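The Cupboard Is Open
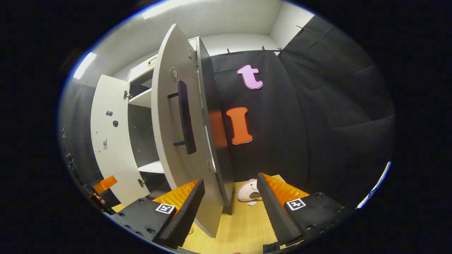 Both doors open, shelves in view. Pink toy on the floor, supervising.

I have been meaning to deal with the tall white cupboard since we moved it into the back room, and on Thursday I ran out of other things to do first. I had answered all my emails. I had descaled the kettle. I had even rung the dentist. There was nothing left between me and the cupboard except a cup of tea, and I drank that as slowly as a person can.

A bit of history for anyone who has joined since the bathroom shelf saga. The back room was going to be a study. Then it was going to be a spare bedroom, until we measured it and found it would take a bed or a guest but not both. Now it's the room where things go, and the cupboard is the place in the room where things go when we can't bear to look at them any more. It has grey sides, white doors and long black bar handles that I fitted myself. I bought them from Beltier because they looked smart on the website. They are very long. My sister says it looks like the way into a bank.

The handles took me a whole afternoon, in case you are thinking of doing the same. The holes already in the doors were the wrong distance apart, naturally, so I had to drill new ones, and I drilled the first pair with the door shut and my own jumper hanging up behind it. The jumper has been retired. If you're fitting bar handles, make yourself a template out of a cereal packet and take everything out of the cupboard that you are fond of.

Anyway, the emptying. My method is to open everything, stand back, and feel tired. Then I start at the top. The upper shelf gave up a bag of bags, a tin of paint called Julance (a sort of beige that thinks well of itself) and the instructions for a food processor we gave away. The lower shelf was worse. I found a jigsaw with the price still on, 3000 pieces of a harbour in fog, which I must have bought for somebody I didn't like. I also found the other half of a pair of curtain tiebacks, having thrown the first half out in January with a real sense of achievement.

Speaking of curtains, yes, the black ones are still up. They were meant to be temporary too. I hung them on clips because I couldn't face sewing in hooks, and I have to say the clips have been a triumph. You can take the whole thing down for a wash in the time it takes to find the stepladder. The drawback is that black fabric collects fluff like a hobby. I go over it with a sticky roller every so often and it looks marvellous until somebody walks past in a cardigan.

The foam letters on the curtain, a pink t and an orange I, are staying. I had grander plans for them. There was going to be a whole word, possibly a whole sentence, and then I couldn't agree with myself about what the room needed to say. "tI" will have to do. I've grown used to it. It sounds like the start of a complaint.

Angelica Dalisay, who lives two doors down and has opinions on storage, came round at teatime to see how I was getting on. She looked at the piles and asked whether I'd thought of baskets. I have thought of baskets. I own four baskets. They were in the cupboard, inside one another, full of other, smaller baskets. She took one home, so that's progress, and she also took the jigsaw, so I may owe her an apology by spring.

What went back in: the spare bedding, folded by me and therefore not square; the wrapping paper; the box of cables, because I am weak; and the good tablecloth we use once a year and spend the rest of it being frightened of. What didn't: two bin bags for the charity shop, one for the tip, and the Julance, which is sitting by the front door until I find out who takes old paint. The council website sent me round in a circle and then asked me to rate the experience.

I adjusted the hinges while I was at it. The left door had been sagging just enough to catch, and it wanted half a turn on the top hinge and a few words I won't repeat. Do it with a proper screwdriver and not the one off the penknife. I did it with the one off the penknife.

The pink toy I couldn't decide about. It has a very simple face with its mouth open, as though it has just been told the price of something, and I felt watched every time I picked up a bin bag. I've put it on the upper shelf for now, next to the wrapping paper. Next week, the drawer in the hall, if I can get it open.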